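Stoltico Galleries
Cloth by Color: Orange

Home / Galleries / Cloth by Color / Orange

Cloth by Color is a set of small galleries of everyday laundry, sorted by color. Each page has a few pictures and some notes on washing, folding and mending. The notes come from the sewing room on Villalobos Street, where Remedios Montoya and Consuelo Bravo run the mending table, and from readers who write in.

Orange was the page people asked for most after we finished gray and navy. It is a hard color to find in a drawer of plain clothes and a hard one to keep. Most people seem to own a single orange thing, often a T-shirt that came with a race or a summer job, and it tends to get washed alone or not at all. Color is also what makes the sewing easy or difficult to see. On navy a row of stitches disappears. On a strong orange the shadows in the folds go toward red and the raised parts go lighter, so a hem stands out well even when the thread matches.

We left the cloth unironed, as we did for the other colors. A pressed shirt laid flat tells you its size and little else. A rumpled one shows the weight of the knit and how the seams behave when nothing is pulling on them.

Click any picture for the larger size.
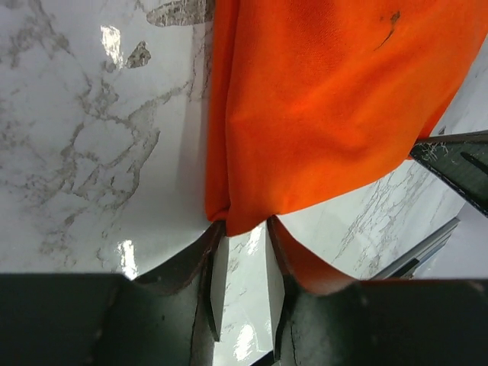 Orange cloth hanging in soft folds and gathered in tight at the bottom. There is a thin dark mark near the upper right.

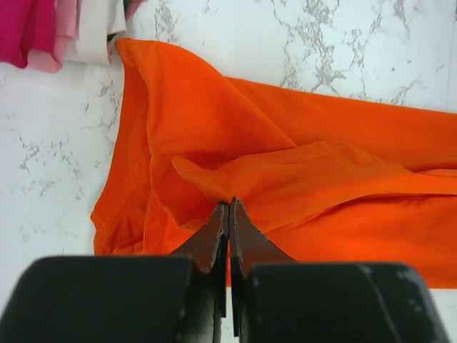

Topstitching along the curved edge, with a folded flap lying across the middle. The edge of a pile of other fabrics is on the left.

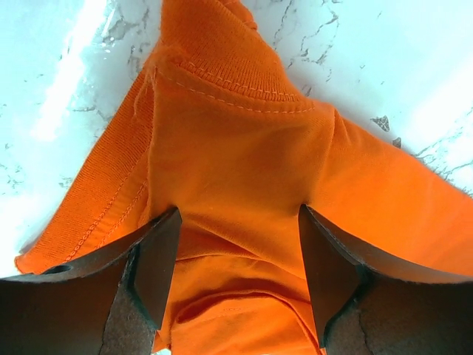
A ribbed band at the top, with a row of small stitches below it in slightly lighter thread.

Notes on washing orange

Turn it inside out and wash it cold. Strong orange dyes give up some color in the first few washes, and a white sock in the same load will come out peach. Consuelo washes a new orange shirt by itself 3 times before it goes in with anything else. Remedios does it 2 times and then puts it in with the reds. Neither of them has had a complaint from the rest of the laundry in years.

Dry it in the shade. Sun takes orange down faster than it does blue, and it does it unevenly, so a shirt left over a line ends up with a pale stripe across the chest and back. If you have to use the line, hang the shirt by the hem and bring it in as soon as it is dry.

Bleach is no use on it, including the kind sold as safe for colors. Iker Paredes sent us a shirt in April with a yellow patch where he had tried one of those on a coffee stain. The stain came out and so did the orange. He now wears the shirt for painting.

Marks and stains

Dark marks are the usual trouble on a bright shirt. Work out what kind of mark it is before you put water on it. Grease wants dish soap, rubbed in dry and left for an hour. Ink wants alcohol on a cotton pad with a rag underneath, and you have to keep moving the rag so the ink has somewhere clean to go. Pencil will sometimes come off with an ordinary eraser if the cloth is held flat. If you don't know what it is, start with dish soap and try it on the inside of the hem first. Check the mark again before the shirt goes in the dryer – heat sets nearly everything.

Hems and neckbands

A T-shirt hem is folded up once or twice and stitched close to the fold. When it starts to come down, it usually starts at a side seam, where there are more layers and the needle skipped. Pin the loose part, match the thread in daylight and sew it with a stretch stitch or a narrow zigzag. A plain straight stitch on a knit will snap the first time the shirt goes over someone's head.

Matching orange thread is a nuisance. Rosine Lebrun keeps the thread drawer here and has more oranges in it than any other color, and there is still a gap between the pumpkin shades and the reds. Go slightly lighter if you can't get an exact match. A darker thread reads as a line drawn on the cloth, while a lighter one passes for a highlight.

Ribbed bands wear differently. The ribs let the band stretch and come back, and after enough washing they stop coming back. You can steam a tired neckband and pat it into shape, which lasts a wash or two. After that it has to be unpicked and replaced. We cut new bands across the ribs, a little shorter than the opening, and stretch them to fit as they are sewn on. Save the old band and use it as the pattern.

Folding a knit shirt

Shake it out first and find the shoulders. Lay it face down, bring the sides in with the sleeves laid back over them, then fold from the bottom up. If a sleeve has turned over on itself, pull it straight before you start, or there will be a lump in the stack. Knits stored on hangers grow at the shoulders, so the drawer is the better place for them.

More in this series

Gray
Navy
White and off-white
Green (in preparation)

Rocío Barroso is collecting pieces for the green page and would like to borrow dish towels and work aprons in particular. Pieces can be left at the sewing room in a bag with your name on it, washed or unwashed, and will be returned after the pictures are up.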